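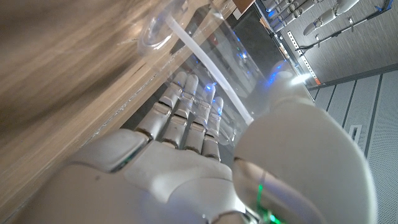

The Table Before the Shelf

At Plandon we keep a small store of household things, and almost all of them spend some time on one table before they find their place. In this gallery we show the table and a few things from an ordinary Wednesday. We like this kind of work. It is slow and quiet, and you get to know your objects well, even the ones that cost very little.

The store has 78 boxes on open shelves. Each box has a paper label with the name of the thing and the date when we last looked inside. In March we went through all of them, and some 900 small items passed over the table in that time. Many were kept, several were given away, and a few we still cannot decide about.

Clear plastic is the most difficult to store well. It takes scratches easily and every finger mark can be seen on it, so we put the clear containers on the upper shelf with a sheet of paper between them. Bottles stand in the row behind.

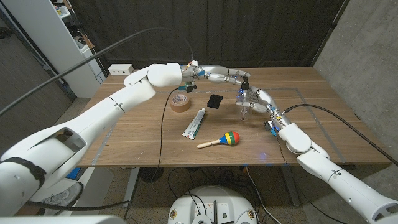
Tubes are easier. We lay them flat in a shallow box with all the caps to the same side. When they stood in a cup they were always falling over, and we had to look for the right one every time. Sponges and cloths have their own drawer, and they go in only when they are fully dry.

We do not put very different things together only because they have the same size. It looks nice on the first day, but after 2 weeks you don't remember where anything is. Our boxes are sorted by use: kitchen, bathroom, packing, repair.
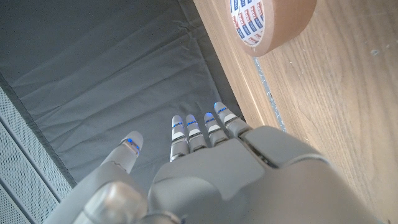 Close to the wooden surface.

The table gets a wipe in the evening with a damp cloth, always along the grain. Glue from old labels is the worst part. We soften it with a little cooking oil, wait ten minutes and then rub gently.

Packing tape goes last to its box, as we need it until the end of the day. If you store it too, keep the rolls flat and away from the sun, and fold over a small corner of the tape so that you can find the beginning again.

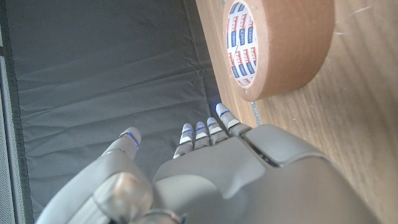 Tape roll and wooden table.

More galleries
Volora: Jars, Lids and Lost Lids
One Drawer in the Quan Kitchen
Paper Labels, Old and New
The Repair Box

Contact | © Vostolance Galleries | Back to top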